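# Werkstatt-Tipps: Greifen in der Simulation, Teil Küche

Endlich wieder ein Schwung Tipps aus der Bastelecke! Seit ich den Planer von Druvent auf die neue Szenenbeschreibung umgestellt habe, läuft hier jeden Abend irgendein virtueller Tisch mit Geschirr, und ich habe richtig Spaß daran. Gesammelt habe ich, was mir beim Einrichten Zeit gespart hat. Das meiste gilt auch, wenn ihr einen anderen Planer benutzt.

## Vor dem ersten Lauf

- **Einheiten prüfen.** Klingt banal, aber ein Krug in Millimetern in einer Szene in Metern ist ein sehr großer Krug. Ich lasse beim Laden immer die Bounding-Box jedes Objekts ausgeben.
- **Kollisionsnetz getrennt vom Anzeigenetz halten.** Für die Anzeige darf es schön rau und fleckig sein, für die Kollision genügt eine grobe Hülle. Bei Gefäßen mit Rand aber bitte keine einzelne konvexe Hülle nehmen, sonst ist die Öffnung zu und der Planer findet keinen Griff über die Kante. Konvexe Zerlegung mit 9 Teilen reicht bei mir für fast alles aus dem Küchenschrank.
- **Zufallsstartwert fest eintragen.** Meiner ist seit Monaten 1522. Warum gerade der, weiß ich nicht mehr, aber er bleibt jetzt!
- **Die Tischplatte als eigenes Objekt anlegen** und ihr einen Sicherheitsabstand geben. Sonst schrammt der Greifer beim flachen Anfahren gern am Holz entlang.

## Anfahren neben Geschirr

Mein Lieblingsthema, weil man hier mit ganz wenig Aufwand so viel herausholt.

1. Zuerst die Vorgriff-Pose planen, den Greifer dort öffnen und erst dann die letzte kurze Strecke linear fahren. Wer in einem Zug plant, bekommt wilde Schlenker kurz vor dem Ziel.
2. Beide Finger einzeln gegen alle Nachbarn prüfen lassen. Die Hülle um den ganzen Greifer ist schnell gerechnet, verbietet aber die Hälfte der guten Griffe, sobald ein Teller daneben liegt.
3. Die Kamera am Handgelenk mitlaufen lassen und sich die Bilder wirklich anschauen – am Zahlenprotokoll sieht man einen schiefen Finger erst viel später.

Gerade beim dritten Punkt lohnt sich der Blick aufs Detail. Der dunkle Krug ragt rechts aus dem Bild, vom weißen Teller ist unten links bloß ein Bogen zu sehen, und dazwischen stehen die schwarzen Finger. Genau solche Ansichten machen die Objekterkennung mürbe, wenn sie nur mit vollständig sichtbaren Teilen geübt hat.
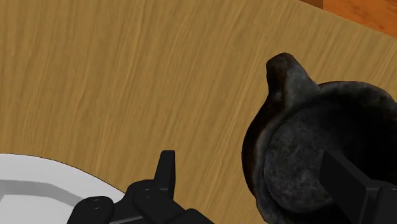 ## Wenn die Erkennung zickt

- **Angeschnittene Objekte ins Training nehmen.** Ich schneide aus jeder Szene 6 Ausschnitte und achte darauf, dass in mehreren davon etwas halb fehlt. Das hat bei mir mehr gebracht als jedes Drehen an der Lernrate.
- **Den eigenen Greifer maskieren.** Die Gelenkwinkel sind ja bekannt, also kann man die Finger ins Kamerabild projizieren und ausblenden. Sonst wird ein schwarzer Finger vor einem dunklen Gefäß fröhlich als Henkel gemeldet.
- **Maserung variieren.** Ein Modell, das immer dieselbe helle Holzplatte sieht, lernt die Platte gleich mit. Texturen tauschen, Licht verschieben, fertig.
- **Tiefe glätten, aber sparsam.** Zu viel Filter, und der Tellerrand verschmilzt mit dem Tisch.

## Protokolle und Ordnung

Ich speichere pro Durchgang die Szene, die geplante Bahn, die gefahrene Bahn und die Handkamera. Nach 100 Durchgängen werfe ich alles Unauffällige weg und behalte nur Abbrüche und knappe Abstände. Das kleine Skript von Bekeck sortiert mir die Ordner nach kleinstem Fingerabstand – großartig, wenn man morgens mit dem Kaffee direkt bei den spannenden Fällen anfangen will!

Planer-Zeitlimit und Zahl der Neuversuche gehören übrigens mit in die Protokolldatei. Ich habe einmal einen ganzen Abend zwei Läufe verglichen, die mit unterschiedlichem Limit gerechnet waren.

## Noch offen

Gefäße mit Tülle: Mein Griffgenerator schlägt immer wieder die Tülle selbst vor, weil sie so schön schmal ist. Im Moment sperre ich die Region von Hand im Objektmodell. Eine Regel, die das allein aus der Form ableitet, probiere ich im Juli aus.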